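Print this item | E-mail this item

Trunolach: upper town access and overnight parking

The upper town of Trunolach stands on a limestone shelf 302 meters above the river and is reached by one paved road and a flight of steps from the lower square. Private cars may not use the road between 10 a.m. and 6 p.m. Guests with a room in the upper town may drive up outside those hours to unload, after which the car must go back to the Grutari lot below the east gate.

The Grutari lot has 73 marked spaces, 14 of them long enough for camper vans. Payment is by coin or card at the machine. The overnight ticket covers 7 p.m. to 8 a.m. and cannot be extended.

The shuttle runs between the lot and the east gate every 20 minutes. In January it runs on weekends only. The old bathhouse is closed for roof work, but the cistern and the north wall walk remain open on one ticket.
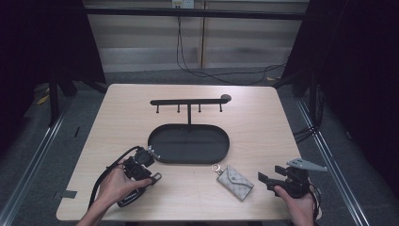
Reader comments (3)

Stelios Katsaros: The overnight ticket is checked at 8 sharp. Move the car before breakfast.

Wiriya: Is the wall walk open in rain?

Zsolt Csizmadia: It was closed both wet days we were there. The cistern stayed open.

This site uses cookies. Sign up for the newsletter to get route and access changes by e-mail.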